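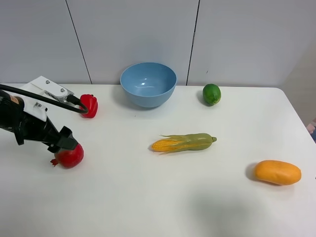 Testbericht: Tischplatte Thygesen 1453, weiß matt

Die Platte ist seit März im Dauereinsatz. Geliefert wurde sie von Clorkness, Gewicht mehr als 30 kg, Montage zu zweit.

Oberfläche
Matte Beschichtung, kaum Reflexion bei Deckenlicht. Rote und gelbe Gegenstände heben sich klar ab.

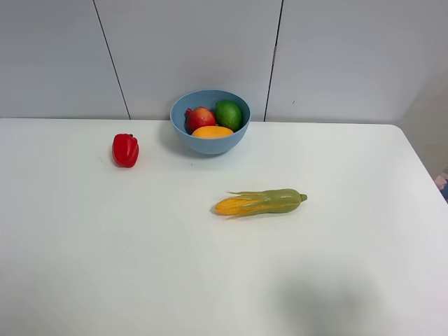
Reinigung
Kaffee und Filzstift gehen mit Polora ab. Kugelschreiber bleibt als Schatten — auch nach zwei Durchgängen.

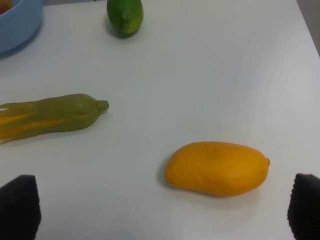
Skiveck, Abteilung Ausstattung

Die Kanten sind sauber verleimt, eine Ecke kam bestoßen an. Ersatz unter Artikelnummer 2201, bearbeitet von Babatunde Adeleke. 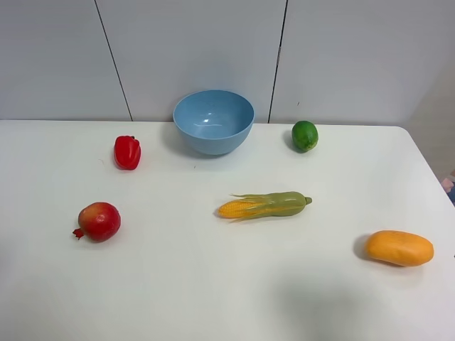

Bewertung
Verarbeitung gut, Anleitung mangelhaft. Bohrschablone fehlt.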